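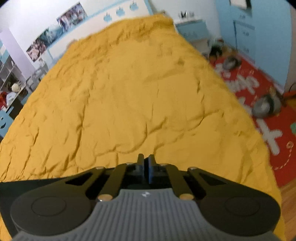 According to Floor Meijer, a bed counts as made once the top layer reaches the pillows and no one is under it, and any further standard is decoration. Several respondents in the Irkville households held the same view, though few put it so briefly.

7 min read

Figure 3. A quilted comforter. Mustard yellow; wrinkles and shallow folds over the surface.

4.2 What people mean by "made"

We asked 82 adults to make their own bed as they would on an ordinary morning and to tell us when they had finished. The median time was 25 seconds. Quilted covers like the one in Figure 3 gave us the most trouble as coders, as the padding keeps its ridges long after a flat sheet would have given up, and a respondent who has smoothed one twice tends to feel that the matter is now between the comforter and its conscience. Of the 510 photographs rated for wrinkles, those showing quilted covers produced nearly all of our disagreements. Surdu's wrinkle scale (see Appendix B) settled most of them; lunch settled the rest.

Side overhang was another matter. Respondents cared a good deal about whether the cover hung evenly left and right — 19 of them walked around the bed to check — and hardly at all about the foot, which they described as "down there." Couples agreed on evenness in principle and measured it from their own side. We return to this in Section 5, where the pillows come in and agreement gets worse.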